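4. The open-day demonstration

4.1 Setting and procedure

The demonstration took place in December, in the ground-floor hall of the Clinorora repair workshop, during the yearly open day of the site. The purpose of our study was to observe how visitors without technical training understand a robot which works on used computers, and the open day gave us a public that had not been selected by us. The station worked on open desktop machines of the kind that the workshop receives from offices. Figure 3 shows two views from the wrist camera of the arm, as they were also presented to the public on a large screen.

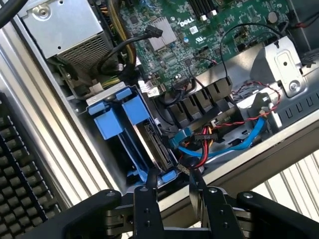
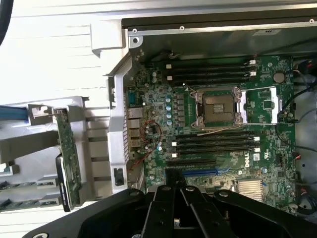

Figure 3. Wrist camera views from the demonstration, with the gripper fingers inside or over an open computer case. First view: the hard drive in its blue caddy, with the data and power cables. Second view: the mainboard with the empty processor socket and the empty memory slots.

The wrist view was chosen for the large screen after a short trial with the staff of Vinimport, who supply the workshop with used equipment. In this trial we compared it with a view from the ceiling. The staff found the ceiling view easier to follow at first, but they lost interest when the arm covered the place of work. We kept the ceiling view on a small monitor beside the operator's desk, and visitors could look at it if they wished.

Each session lasted 5 minutes and was repeated through the day from ten in the morning. One operator moved the arm by means of a hand controller, and a second member of the team stood near the barrier and answered questions. We had prepared a spoken introduction of 75 words, and this text was the same in all sessions. It said what the arm was going to attempt and that a person was guiding it. It did not say how difficult the task was, as we wanted to hear the opinion of the visitors on this point before giving ours.

The door counter of the hall gave 810 entries for the day. This number includes persons who came in more than once, and also the persons who only crossed the hall to reach the café, so it should not be read as the size of our public. After each session we invited the visitors to write a remark on a card. The cards had no fixed questions, only the words "What did you notice?" and an empty space.

4.2 Remarks of the visitors

The remarks were read separately by two of the authors and then sorted together. Where we did not agree, the card was placed in both groups. We report the groups here without percentages, because the cards were written freely and many of them touch on several matters at once.

The largest group of remarks concerned the cables. Many visitors wrote that they had expected the screws to be the hard part, and that they were surprised by the time the operator needed to pass beside a thin wire. One visitor wrote: "It is like looking for a key in a full handbag." Similar comparisons with kitchens, sewing boxes and car engines were common. For a person, moving a cable aside is hardly an action at all — it is done with the back of the hand while the fingers already do something else.

A second group concerned speed. Here the opinions were divided. Some visitors found the arm too slow to be of use, and a few asked whether it had stopped. Others, mostly those who told us that they had repaired something at home, found the speed reasonable and wrote that they would also go slowly in another person's computer.

A third group concerned the person at the controller. Although the introduction said clearly that the arm was guided, a number of cards spoke of what the robot "wanted" or "decided". The desk of the operator stood to the side of the hall, behind a column, and we think that this position had an influence. In the afternoon we moved the desk forward, next to the large screen, and such wording became less frequent on the cards. The change was not planned as an experiment, and the afternoon public was also older, so we mention it only as an observation.

4.3 Practical matters

The demonstration table was lent by Sabbagh and the barrier by Somby, both neighbours of the workshop. The barrier stood too near to the table in the first sessions. Children leaned over it, and the operator had to wait several times until the area was free. We moved it back during the lunch pause. The sound of the hall was also a difficulty: the introduction was hard to understand beyond the second row, and for a later visit we would use a microphone or print the text on the cards.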